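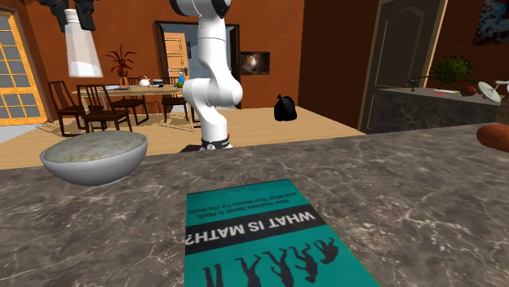 Re: [sim-users] Grip faults after the June update, closed?

I don't think the grip fault is closed, and I'd ask that we leave the ticket open until somebody can show me why it went away. The kitchen set is still where I see it most, so that is what I've been using. In the view I'm working from, the gripper has the white, slightly translucent container up in the air at top left, with the big bowl of oatmeal, or whatever cereal it's meant to be, on the marble below and the maths book lying flat near the front. A still like that would pass any review. It tells you nothing about whether the simulator believes the fingers are touching anything, and that was the whole complaint.

On 16 February 2024, Elsa Öberg wrote:

> Hi all,
> We ran 2,364 grasps overnight on the Brekke build and had 2 drops,
> both with the tall container. Before the update it was 154 on the
> same set. Ott thinks the new contact settings have sorted it. Unless
> anyone objects I'll mark the fault as fixed and we can go ahead
> with the Kotness trial on the real arm.
> Elsa

I do object, sorry.

First, what is being counted as a drop? I read the checker script last night. It looks at the height of the object at the end of the lift and nowhere else. If the container slides down through the fingers and catches on its rim, that's a pass. If the fingers sink into the wall of it and it hangs there by overlap, that's a pass too, and on a real arm you would have a cracked cup or a stalled motor. I went through 25 of the passes by hand, stepping through the contact log, and in some 9 of them the reported force was zero on one finger for most of the lift. Things don't stay up like that in my kitchen.

Second, the update changed two things at once. Ott Vītola's contact settings went in, and so did the Katex patch that makes the gripper "hold" an object once it has been closed for long enough. I'd bet on the patch doing most of the work. Has anybody run it with the patch off? If it's been done I can't find the logs.

Third, the two drops that are left. They were written off as noise, but both came during the swing over the counter, with the wrist turning. That is when the original fault showed up on the Wonero rig, and that one threw a full jug far enough to hit the guard. There was no one inside the guard. I would not want to rely on that again.

What I'd like before Kotness:

- the same overnight run with the hold patch switched off
- the checker changed so it reads force on both fingers all the way through the lift
- the speed limit kept on the real arm until both are done, whatever the numbers say

Elsa, I know the trial slot is booked and I know this is annoying. I can change the checker myself if someone gives me write access to the repo, mine lapsed when we moved servers. Ott, could you send me the settings file you used? The one on the shared drive has the old friction values in it and I don't trust it.

M.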